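3.2. Surface wear and residue in home kitchens

The second part of the study deals with the surfaces on which people prepare and put down food. In our first visits to the households in Jonville we noticed that the answers in the questionnaire and the state of the kitchen did not always agree. A person could write that the board is washed after every use, and still the board had marks which washing alone does not remove. For this reason we decided to record the surface itself and to give less weight to the written answers.

Each household was visited in the hours after a meal. The visitor did not ask the family to clean or to move anything before the record was made. We recorded three kinds of marks: scuffs, by which we mean shallow damage of the surface; stains, which have a color different from the material; and loose residue, such as crumbs. A surface could have all three at the same time, and this was in fact the most common case (Figure 4). The marks were scored by two readers who worked separately, and the scores were compared only at the end of each week.
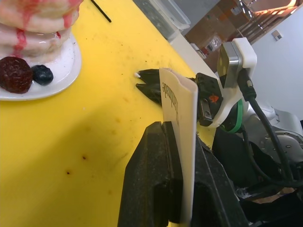 Figure 4. Yellow work surface with scuffs, brownish smudges and crumbs; a plate with a stack of pancakes stands at upper left.

Of the 600 surfaces in the full sample, 100 were scored a second time in December by the same readers. The agreement was good for scuffs and for loose residue. It was weaker for stains, especially on surfaces with a strong color, where a faint brown mark is easily taken for a shadow. We follow here the advice of Seo, who proposes to count a faint mark only when both readers have seen it - a strict rule, but a simple one to apply.

The swabs were taken from an area of 12 square centimeters near the center of the surface and sent to the Forus laboratory on the same day. Swabs from scuffed surfaces gave higher counts than swabs from smooth ones, also when the family reported daily washing. The difference between stained and unstained surfaces was small, and we do not draw a conclusion from it. A stain can be old and quite harmless, while a shallow cut can hold moisture for many hours.

One limit of the method should be mentioned. The Koltetti scale, which we used for the scoring, was made for professional kitchens, where boards are replaced often. Its highest grade describes a condition that many families consider normal. We kept the scale without changes so that our results can be compared with the earlier work, but the two upper grades are reported together in Table 5.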